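Storage bin

A storage bin is an open container, usually with four sides and a flat bottom, that keeps small things together in one place. It is used in homes, schools, shops and workrooms.
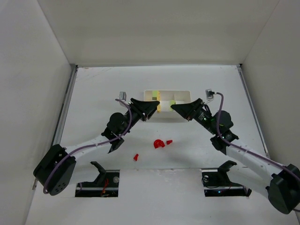
Shape and material

Most storage bins are rectangular, because this shape stands well on a shelf and leaves little space lost between two bins. The corners are often rounded, which makes the inside easier to wipe. Plastic is the most common material, but bins of metal, cardboard, wood and woven fiber are also sold. Light colors such as white and off-white are popular, as small objects are easy to find against them.

The upper edge is called the rim. On many plastic bins the rim is turned outward, so that the fingers can hold it - this also makes the walls stiffer. Some bins have a lid, but a bin which is opened many times in a day is normally kept without one.

Dividers

A divider is a low or full-height wall that separates the inside of the bin into parts. It can be fixed, that means made in one piece with the bin, or it can be removable. Removable dividers stand in narrow slots in the walls. A low divider keeps blocks, pens or spools from mixing, and the hand can still pass over it.

The maker Funell sells a bin with 3 removable dividers, giving 4 parts of equal size. The Tapia series has only fixed dividers. Bins of the Stumex type are made without dividers and are meant to be stacked.

Use

Bins are filled from above. Heavy items are put at the bottom, and flat or long items are placed along one wall. For toy blocks, a shallow bin is preferred to a deep one, as children tend to empty a deep bin completely to reach the last piece. The Zesto catalog lists a shallow bin for 200 small blocks and a deep one for 1,000.

Cleaning

Plastic bins are washed with warm water and mild soap. Cardboard bins should only be dusted with a dry cloth.

See also

Basket
Drawer organizer
Tray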